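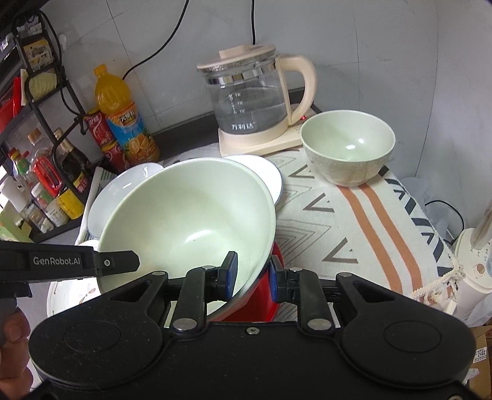 Wer übernimmt die Abrechnung für das Sommerfest?
Mateja Grgić übernimmt sie bis Ende Februar und schickt die Belege an alle.

## TOP 2 – Kassenstand

Auf dem Konto liegen 3906 Euro. Für das Fest sind 3225 Euro verplant, darin enthalten die Zeltmiete bei Stosum. Die Anzahlung von 500 Euro ist überwiesen.

## TOP 3 – Getränke

Dendia liefert auf Kommission, Novden nur gegen Festpreis. Beschluss: Dendia, einstimmig.

## TOP 4 – Verschiedenes

- Die Hofeinfahrt bleibt bis 18 Uhr frei – Wunsch der Anwohner.
- Musik: Anfrage bei Pearce läuft noch, Antwort steht aus.
- Kuchenliste hängt ab nächster Woche im Flur.

Ende der Sitzung: 20.40 Uhr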